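# Chapter 7: The Things We Drink From

Every household owns more mugs than it has people, and almost every household believes this to be a temporary situation. The surplus arrives in small, forgivable stages. One mug comes with an Easter egg in it. Another is a leaving present from an office where the recipient was, to judge by the present, not well known. Two more are bought on holiday in a spirit of recklessness. By the time the cupboard door stops closing, the owner has a collection, although few would use the word and most would be offended by it.

This chapter takes the household mug as its subject. Earlier chapters dealt with objects that people choose carefully and use rarely, such as dinner services, fish knives and the good tablecloth. The mug is the reverse case. It is picked up several times a day, often before its user is fully awake, and it is seldom discussed. Students of material culture have sometimes preferred the fish knife, which at least keeps still and has a literature.

## 7.1 The set and the assortment

Until fairly recently, respectable drinking vessels came in sets. A set makes a claim about the household: that it was assembled on purpose, that guests of equal rank will receive equal cups, and that breakages are somebody's fault. The assortment makes no such claim. Its members differ in height, colour and decoration, and they were probably never introduced to one another.

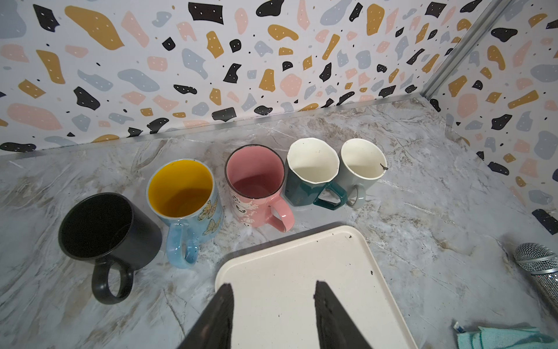 *Figure 7.1 Part of an assortment. Note the differences in colour, decoration and the shape of the handle.*

Two terms will be useful from here on. We shall call a mug **assigned** if one member of the household regards it as his or her own, and **common** if anybody may use it. Assignment is rarely announced. A visitor discovers it by taking down the wrong mug, whereupon a short silence falls and someone says that it's fine, really. The rule has been made and enforced in the same moment, and the visitor will remember it for years.

In May our department asked 60 households in the small town of Grastitz to keep a mug diary. Each was to record, for 30 days, which mug was used, by whom, and for what. The diaries produced 1,212 usable entries and a smaller number of unusable ones, among them a full page of complaints about a brother-in-law. The households are not representative of anything except Grastitz, and the students who use this book are asked to resist the temptation to say otherwise in their essays.

What the diaries do offer is detail. One respondent drank coffee from one mug and tea from another, and wrote "obviously" beside the first entry. Another used the same mug throughout, washed it by hand, and left the dishwasher to everybody else. Several kept a mug that nobody drank from at all. It held pens or a dead battery, and it was still described in the diary as "a perfectly good mug".

## 7.2 What the hand knows 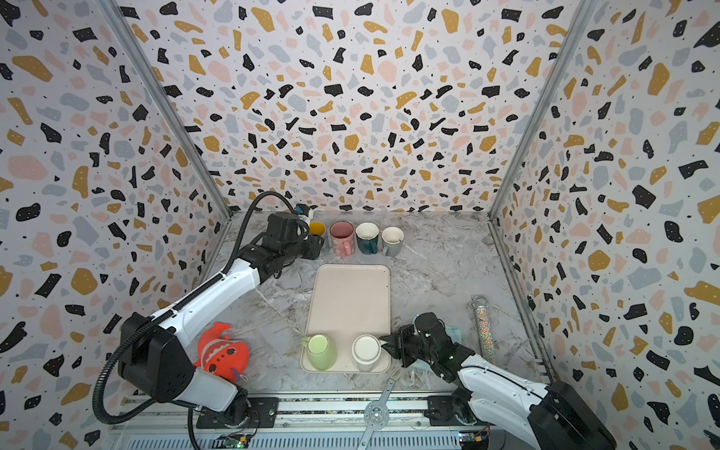 Decoration tends to dominate the way people talk about mugs, and the diaries were no exception. Asked to describe a favourite, respondents began with its colour, moved on to who had given it to them, and stopped there. Only when asked why they disliked a mug did they turn to its construction. The handle admitted two fingers and left the third to burn. The rim was too thick. The base collected a small pond in the dishwasher and delivered it to the sock.

This is a familiar difficulty in the study of everyday things. A good handle leaves no evidence, so its user praises the butterfly, or the slogan, or the aunt. The bad handle gets a full account of itself in writing. Anyone designing an interview should therefore ask for grievances early, and bring plenty of paper.

Manufacturers have approached the matter from the other side. The trade catalogue of Arkel, used in the exercises at the end of this chapter, lists its mugs by capacity and glaze and says nothing about fingers. The rival Jikano catalogue includes a drawing of a hand, but it is a very slender hand, and it isn't holding anything.

## 7.3 Storage and rank

Where a mug is kept tells us a good deal about its standing. The front of the shelf belongs to those in daily use. Behind them stand the tolerated, and behind those the gifts, which must be available for inspection if the giver calls. Hooks and trays complicate the picture a little. A hook displays every mug equally, which can be cruel, while a tray gathers a few together and gives them the look of being about to go somewhere. 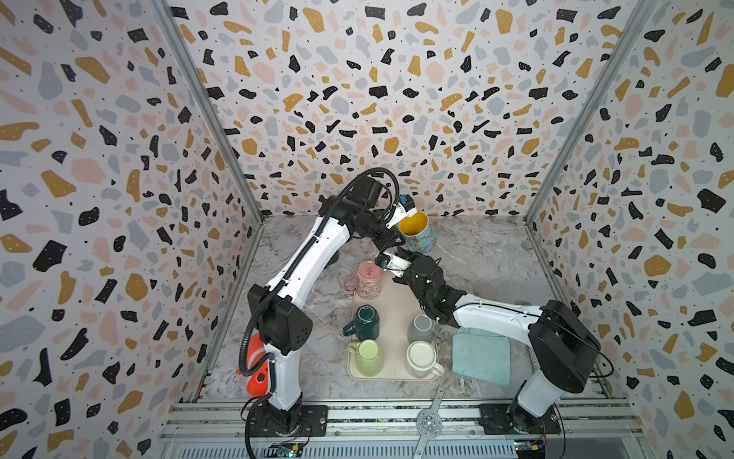 *Figure 7.2 Mugs grouped on a tray. Grouping of this kind can suggest a set where none exists.*

The Sárközi inventory, reproduced in part in the appendix, is the fullest record we have of a single kitchen arranged in this way. Its compiler went through the cupboards shelf by shelf and noted chips, stains and missing handles with real severity. Before reading it, make a similar list of your own cupboard, working from the front to the back. Do not tidy first. Mark each mug as assigned or common, and then ask another member of the household to do the same on a separate sheet, without conferring.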